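In November I visited the open day of Brotwood Credit Union, in the old Joubert building. I have had my savings there for two years, but I had never seen more than the front counter.

Gavin Moncrieff from the loan office showed us the back rooms. He told us that Brotwood has around 3000 members, and that 214 of them joined this year.
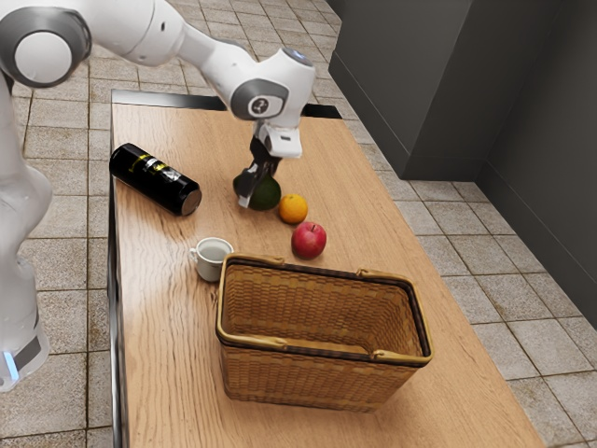 I asked him how they decide on a small loan. Two people read every request, and they must both sign. If they disagree, the branch in Ikness takes a look. I found this slow, but Gavin said most members get their answer before lunch the next day.

After that we saw the safe deposit room – smaller than I imagined, and quite cold.
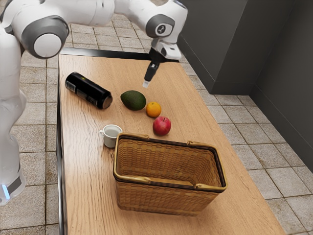

## Questions about fees

A couple from Pratum wanted to know about wire transfers abroad, and so did I. The fee is printed on a sheet at the counter, but the exchange rate is not. You must ask for it.

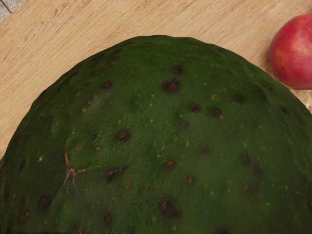
*Green fruit with dark spots, close up*

I took home the fee sheet and a form for a joint account.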